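Zulico soap dish with drainage ribs, sage green - my review after long use

Reviewed March 2025

I bought this soap dish in August, after my old ceramic one fell in the sink and broke in two pieces. I am not a person who normally writes reviews for small plastic things, but I read many of them before buying and most said only "nice color" or "arrived fast". So I try to be more useful.

First, why a soap dish at all. In our home we stopped using liquid soap two years ago. My wife Serena Fiore (she kept her name, so please don't be confused if you see her review of the same shop) has skin that becomes red from the liquid kind. Bar soap is good for her, but it has one big problem, it sits in its own water and becomes jelly. With the ceramic dish we were throwing away maybe a third of each bar, because the bottom was soft and disgusting. I wanted a dish with real drainage and I did not want metal, since we had a wire one before and it left rust on the shelf.

I looked at three models. The Wiltum was a flat tray with small bumps, and I already know that bumps do not help much. The Grukport had a separate insert you can lift out, which sounds practical, but the reviews complained that the insert moves when you take the soap. The Zulico has its ribs molded together with the dish, all one piece. I chose this one and paid a little more.

The shape is a rectangle with round corners. The rim is thick and raised, and this is the part I like the most. You can hold the dish with wet fingers and it does not slip away. The outside wall curves down to the table, so there is no sharp edge at the bottom where dirt can collect. The color in the shop was called sage, and it really is a pale gray kind of green. It goes well with white. In the evening with the bathroom lamp it looks more gray.

The ribs are curved and go in steps, one behind the other, with narrow gaps between them.

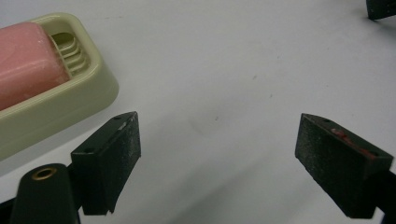

The water goes down in these gaps and stays under the soap, away from it. I did a small test at home. I used the same pink rose soap that we always buy, one bar in the Zulico and one bar in a normal flat saucer, and I wet both under the tap for the same time. After 48 hours the one in the saucer had a soft bottom that I could push with my finger. The one in the Zulico was firm on all sides. It is not a laboratory, but for me it was enough.

In daily use a bar now lasts longer. Before, we needed a new one every three weeks or so. Now it is closer to five weeks, with two adults washing hands and one of them a gardener.

Now the less good things, and there are some.

The gaps are narrow. This is good for holding small pieces of soap, they do not fall through, but it is bad for cleaning. Soap residue goes inside and becomes hard. A sponge doesn't reach there. I use an old toothbrush and hot water, once a week, and it takes two minutes. If you forget for a month, as I did in the winter, then you need to soak it first. I left mine 30 minutes in warm water with a spoon of vinegar and after that everything came out easily. I would prefer if the manufacturer made the gaps a little wider, even one millimeter.

There is no hole for the water to leave. The dish must be emptied by hand. Some people will think it's a mistake in the design, but on our shelf I prefer it, because otherwise the water would run on the surface and leave a mark. If you want to put it on the edge of the bathtub or in the shower, I think this is not the right dish for you. Under a shower it will simply fill up.

It is also light. When the bar is new and heavy there is no problem, but with a thin old bar the dish moves if you touch it with your elbow. Rubber feet would help. My neighbor Tobias Whitlock has the same dish in white and he put four small felt pads under it, the kind for chair legs. I told him that felt in a bathroom is not a good idea, and after some weeks he took them off again.

About the size: a normal bar fits well, with its side against the ribs. A big handmade bar is more difficult. We got one as a gift from Þrastardóttir, a beautiful soap, but it was cut very thick and wide and I had to cut it in half with a kitchen knife before it would sit properly. The halves were fine.

The color did not change until now. I was afraid the pink soap would leave a stain in the plastic, but after rinsing there is nothing. Scratches I can't find either, except one very light line from the toothbrush handle, and that is my fault.

The packing was simple, a thin carton sleeve and no plastic bag, which I appreciate. There was an instruction paper in six languages, and I don't know what one can write about a soap dish in six languages, but I read it. It says do not put it in the dishwasher. I did it one time on the top shelf, at low temperature, and nothing happened to it - but I don't promise the same for yours.

Would I buy it again? Yes, and I already did, a second one for the kitchen sink. There it works a little less well, because kitchen soap gets wet all day and I have to empty the dish every evening.

Four stars from five. I take one star away for the narrow gaps and the missing feet.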